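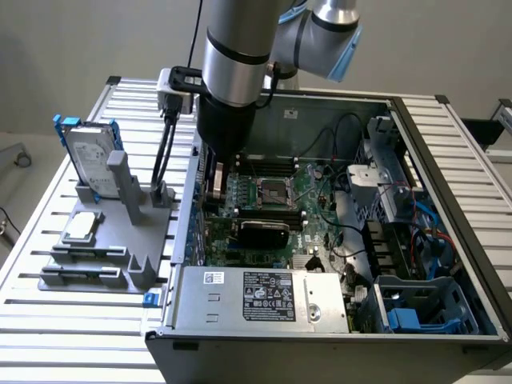 Side panel off, processor socket empty, plenty left to save.

Open up an old office tower before you let anyone take it to the tip. That's my whole argument really, the rest is me being cross about it.

Our office got shot of 78 desktops in April. The quote from Sitetti, the clearance firm, was 620 pounds to take the lot away and shred them. Shred them! Machines with sound cases and power supplies that had years left. Eluned Kneath in accounts signed it off because the form had one box for "working" and one box for "scrap" and no box for "needs an afternoon". I don't blame her. I blame the form.

People think the inside of a computer is a mystery. It's a metal box with a board in it. Slots for memory, slots for cards, a power supply you can lift out once you've found what's holding it. The big makers got this right years ago — coloured plastic on the bits you're meant to touch — and then the rest of us forgot to ever look. 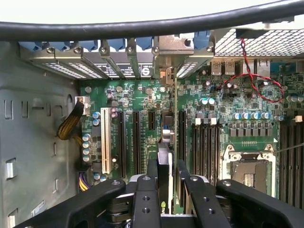 Do you need special tools to take one of these apart?
Mostly a crosshead screwdriver and a tray for the screws. Many office towers use clips for the cards and drives, so you may hardly need the screwdriver untill you get to the board.

So why don't we? Time, they say. Zixuan Ding runs the repair evening at the Kuruc hall on a Tuesday and will happily strip a tower while talking to you about something else entirely. Parts in one pile, cables in another, case on the floor. Not hard. Fiddly, yes. You will skin a knuckle on the card brackets, everyone does.

Then there's data. Fine, fair worry. Take the drive out and deal with the drive. You don't crush a whole house becuase there's a letter in the drawer.
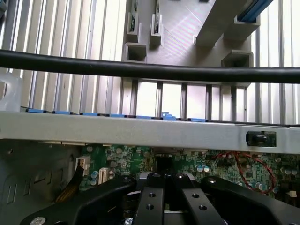

And the cost argument is thin too. Of our 78, Zixuan reckoned 72 had something worth keeping, memory or a fan or just the case. We kept 2. Two! The ones I carried to my car myself, at half past five, feeling like a burglar.

What I want is dull. One more box on the form. A bench somewhere with decent light. A week's grace before the lorry comes, so anyone who fancies a look can have one. Next lot goes in the autumn and I've already asked for the key to the store room.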